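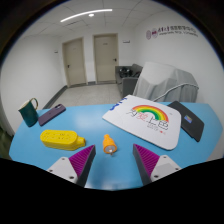
*The light blue table, with a teal mug and two of the small things kept on it.*

The owner of Farnska, a play cafe in Heltimbridge, keeps her best table for odds and ends. It is light blue with a curved edge, and children go to it before they take their coats off.

"I bought the table first and thought about the rest later," she says. "It cost more than the coffee machine repair that month."

She opened in June with 19 chairs and one shelf of toys. Most came from Sista, a secondhand shop on the same street, and the first order came to $1,554 with the shelving. She still has the receipt.

Her rule is that small things stay out where they can be reached. Parents put their mugs down among them, and she has stopped asking them not to.
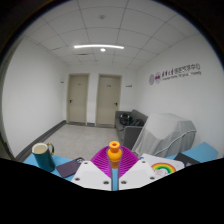
"If I box everything up, they ask me for the box," she says. "So I leave it out until 10 minutes before closing, and then we all put it away."

Toy bottles go back to the play kitchen. Anything printed goes in a drawer - rainbows are the current favorite - and phones left behind go next to the register.

She is talking with Benítez, the bakery next door, about sharing a back room. It would give her space for a second table.

"Same blue," she says, "if they still make it."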